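Tirville Distribution
Workplace changes at the returns hall: a thread on what is being automated, what is not, and what it means for the people employed there. (1/12)

In February the works council and site management signed an agreement on automated picking in the returns hall. The full text is posted at both entrances and on the staff portal. This thread covers the parts we are asked about most. (2/12)

The hall employs 346 people on all shifts. The agreement rules out layoffs connected with the picking cells for its full term. Agency contracts are covered by a separate annex, which is still under discussion with Statent, our staffing partner. (3/12)

Six picking stations are included in the first phase. Each handles small mixed household goods: brushes, toys, kitchen articles and similar items that come back without their packaging. Clothing, glass and anything with a battery stay with the manual teams. (4/12)

Returned goods are hard to automate. No two bins hold the same mix, and the items lie at every angle. Until now, one person at each station has lifted them out by hand, often for a full shift. Wrist and shoulder complaints have been the leading health issue in the hall for years. (5/12)

Under the new arrangement, the cell picks and the employee decides. Grading, pricing and the choice between resale, repair and recycling remain human tasks. Angelica Layug, who leads the grading team, wrote the rules for when an item must be passed to a person. (6/12)

Staff at the six stations move to the job title of cell operator, one pay grade higher. Training takes 100 hours and is done entirely on paid time. It covers safe entry to the cell, clearing a missed pick, changing gripper fingers and basic fault reports. Loretta Sorensen is the contact for enrollment. (7/12)

Employees who do not wish to become operators may transfer to grading or outbound at their present pay. They have six weeks from the end of their introductory session to decide. No reason has to be given, and the choice is not recorded in the personnel file. (8/12)

Small, soft and shiny items remain the most demanding part of the work.
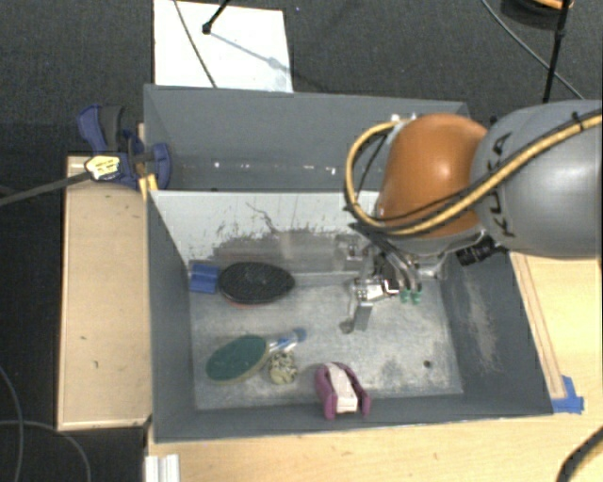 KUKA arm over a two-compartment bin with mixed small items, Tirville returns hall. (9/12)

On data: the cells log picks, stops and faults by station. They do not log by person. Cell figures may not be used in individual performance reviews, and any change to this rule requires the consent of the works council. Dalibor Kratochvíl has read access on behalf of the council. (10/12)

Staff submitted 1043 comments during the consultation. The most frequent concerned noise, break times and the fear of working alone. As a result, cells are placed in pairs, breaks are taken with the neighboring manual team, and no operator is scheduled alone on the night shift. (11/12)

Open sessions are held in the canteen at 2 p.m. and again at 9:30 p.m. for the late shift. Gwendolyn Mercado (site management) and Marcus Greenberg (works council) will take questions. Written questions may be left at the front desk, and replies will be posted beside the agreement. (12/12)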